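Household Surfaces: Care, Neglect and Repair
Handout 7: Tabletops
Instructor: Nobuhle Mthembu

Read this before the practical. Last term a good number of you read it after the practical, and the department bought a new bench.

1. What a tabletop is for

In theory, for putting things on. In most homes it is where the mail goes to die. By December the average table in this class's survey had not been fully cleared since the previous school year, and one student handed in an inventory with 549 entries, of which 7 were plates. Full marks for candor.

The trouble with a crowded table is that you can't judge the finish. Rings, scratches and the sticky patch by the window seat all live quite happily under a fruit bowl. So step one of any care job is dull: take everything off and put it somewhere that isn't the other table.

2. Reading the grain

Before you wipe, sand or oil anything, find out which way the wood runs. Get your head down low, with a lamp off to one side, and look along the surface. Students who skip this go on to sand across the grain and then ask me what the scratches are. On pale wood the lines can be hard to pick out under a bright ceiling light, though some tops make it easy on you, with long lines and tan, faintly pinkish streaks through the beige. Follow the lines with a fingertip if your eyes give up. Mark the direction with a scrap of masking tape and an arrow, and trust the arrow later when you are tired. 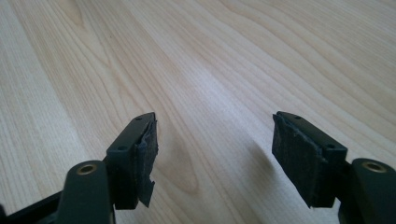

Pale finishes are sold to us as forgiving. They hide dust very well and forgive nothing else. Coffee, beet juice, newsprint and cheap candles all leave their opinion behind. Color is also a poor guide to damage on a top like this one, where the wood already goes tan and a little pink in streaks, so compare a suspect patch with the streaks beside it before you reach for a cleaner. If the odd color runs with the grain, leave it alone. If it is a perfect circle, it was a mug.

3. Cleaning, in order of violence

Dry cloth. Start with the grain and stay with it.
Damp cloth, wrung out until your wrists complain. Dry at once.
Mild soap, one drop. The bottle will suggest more. The bottle is in sales.
Polidard or Nolura, on a test patch underneath. Wait overnight.
Sandpaper. See me first.

4. For the practical

Bring two cotton cloths, tape, a pencil and a lamp. Old T-shirts are fine if the print has been cut off. Test boards are in the Brimer cabinet, bottom shelf. Write your name on the back of your board. The back is the side without the finish.

Reading: Manurung care booklet, the section on oiling. Skip the poem.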